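Meltora brings its bench-top conveyor kit to the training room

5 min read
Print | E-mail this article

The Skidell teaching cell is supplied by Meltora as a complete kit for colleges and small firms that wish to train their own staff in automation. The company's head of training products, Irena Krajewska, spoke to us at the Plundodcombe workshop, where the kit is assembled and tested before delivery. 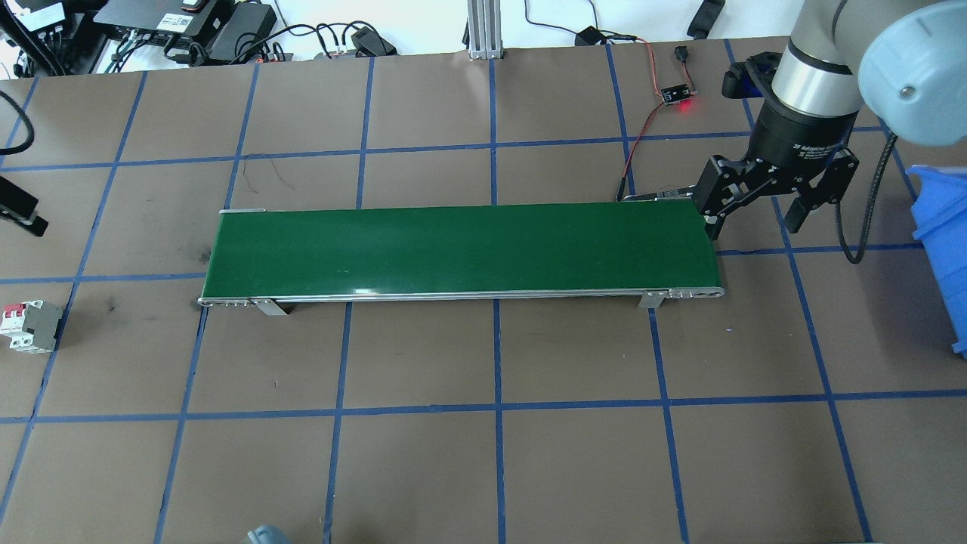 "We wanted a cell that a learner could take apart in a morning and put back together the same afternoon," Ms Krajewska said. "Large production lines are excellent places to work, but they are poor places to make a first mistake. A short conveyor, one arm and one sensor are enough to teach most of what a new technician has to know in the first term."

The kit has been on sale since last August and is offered in two forms. The basic set contains the conveyor, the sensor, the control board and a printed course of 80 exercises. The full set adds a gripper and the fittings needed to mount it on an arm that the college already owns. Meltora does not sell the arm itself, a decision which Ms Krajewska defended at some length.

"Most of the colleges we visit have an arm already, and in many cases it is standing idle," she said. "They were able to find the money for the machine, but the money for something useful to do with it was never set aside. We would prefer that they spend with us only on what is missing."

The exercises begin with the belt alone. Learners wire the motor supply, set the speed and bring the belt to a halt on command. The sensor is introduced in the second part of the course, and the arm does not move under program control until the third. Przemysław Kurek, who wrote the greater part of the course, explained that this order had been disputed within the company.

"There were colleagues who felt that learners would lose interest if the arm stood still for so long," Mr Kurek said. "My own view was that a person who cannot say why the belt has stopped should not be asked to pick anything up from it. We tried both orders with two groups at Czarnecka College, and the college asked us to keep the slower one."

He added that wiring remained the part of the course in which most faults arose. Leads are left exposed on purpose, and the work surface is marked out with tape so that each item may be returned to a known place after an exercise. "A tidy cabinet hides everything that we want them to see," he said. "They will meet tidy cabinets soon enough."

The question of safety was put to Rachid Morsy, who is responsible for support and inspection. Mr Morsy stated that the belt motor runs on low voltage and that the course requires a written check before any power is applied. The duty to assess the arm, he stressed, rests with the college.

"We supply a form and we are willing to go through it by telephone," he said. "We cannot sign it on behalf of the customer. One or two have asked us to do so, and the answer has been the same each time."

Mr Morsy was frank about the weaker points of the first version. The sensor bracket worked loose under repeated use, and learners found the speed control too coarse at the lower end. The bracket has been replaced with a stiffer part, free of charge to existing customers. A finer speed control will follow in the next version - no date has yet been given.

Among the colleges that use the kit, opinion is favourable on the whole. Sorin Ristić, who teaches maintenance engineering at Czarnecka, said that the exercises had replaced much of his own material, although he had some reservations about the printed course.

"The early sheets are very clear. The later ones assume that the reader has used the same make of arm as the author," Mr Ristić said. "I had to rewrite 5 of them for our own machine. I sent my versions to Meltora, and I understand that they will be included in the next printing."

Ms Krajewska confirmed that this was so. She also said that the company had received requests for a longer belt, chiefly from firms in packing and dispatch, and that it was not inclined to meet them. A longer belt would no longer fit on an ordinary bench, and the kit would then need a room of its own.

Orders are accepted from colleges and firms alike. Delivery includes one day of instruction for teaching staff, and spare parts may be bought singly.

Published May 17, 2025
Shares: 200 | Comments: 5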